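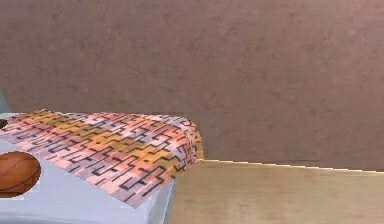 Guides > Beekeeping > Flokow Hive Scale > Section 5: Siting and first weighing

5.1 Before you start

You will need the scale, the battery pack, a spirit level and a hive you are prepared to lift. If the hive is full of honey, you will also need a friend. Light the smoker first. The bees will have opinions about all this.

5.2 Setting up

1. Choose firm ground. Paving slabs are good. Turf is fine until January, when one corner sinks and the app reports a sudden honey crisis.

2. Level the scale from side to side, using the screw feet. A slight tilt towards the entrance lets rain run out.

3. Fit the battery pack and close the cover until it clicks. If it doesn't click, turn the pack round.

4. Press and hold the button for 5 seconds. The light goes green. Let go.

5. With nothing on the scale, choose "Set zero" in the app. Your hand counts as something.

6. Lift the hive on squarely, floor and all. Strap it down.

7. Wait 10 minutes before taking a reading. The scale needs to settle, and so do you.

Note: The memory holds 2,000 readings. After that it overwrites the oldest, without asking.

Note: Helju Vaher, who looks after our test apiary at Satunstead, weighs her empty supers in advance and writes the figure on the side in pencil. We recommend this. Pen fades and chalk washes off.

CAUTION: Do not drop the hive onto the scale from any height. The scale may survive. You will be less popular.

CAUTION: Never stand on the scale to check it. It will be right, and the warranty will be void.

5.3 If the reading drifts

Look for a stone, a slug or long grass under the platform - usually grass. Clear it and repeat steps 5 to 7.

Revised 2023-09-22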